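Kotier to Open Shared Dining Room at Wirwood Building in March

PULTHORPE, 2018-01-22 - Kotier, the home goods and dining company, will open a shared dining room on the ground floor of the Wirwood building in March. The room will have 16 tables and seat 65 people at a time.

The dining room will serve lunch and early supper to residents of the building's 224 apartments. Members of the public may book a place when seats are open. Meals will be cooked on site in the kitchen next door, which Kotier took over last year from the catering firm Ambaye.

"People told us they wanted to eat somewhere that felt like a kitchen at home," said Gervásio Godoy, who manages the project for Kotier. "We bought ordinary household things and left the walls plain. The tables are round so that a person who comes in alone can sit down with others."

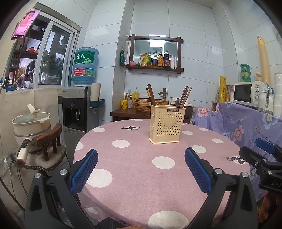

Table settings were chosen to be easy to clean and easy to replace. Plates and bowls will be handed out at the counter, and diners will help themselves to chopsticks and spoons at the table. The cream plastic utensil basket, with its raised heart on the front and small heart-shaped holes, has a wide enough mouth to take two bundles of chopsticks with a spoon beside them. The pink polka-dot tablecloth with the black deer is one of several patterns Kotier will use. Cloths will be changed after each meal service.

Chairs have come from different sources and do not all match. Kotier is still looking for 40 used wooden chairs in sound condition and will collect them from addresses in Pulthorpe. Chairs with loose joints cannot be accepted.

Residents may sign up for meals at the Wirwood front desk. Public booking will open once the first week's menu has been posted. Questions about chair donations should be sent to Gervásio Godoy at the Kotier office in Pulthorpe.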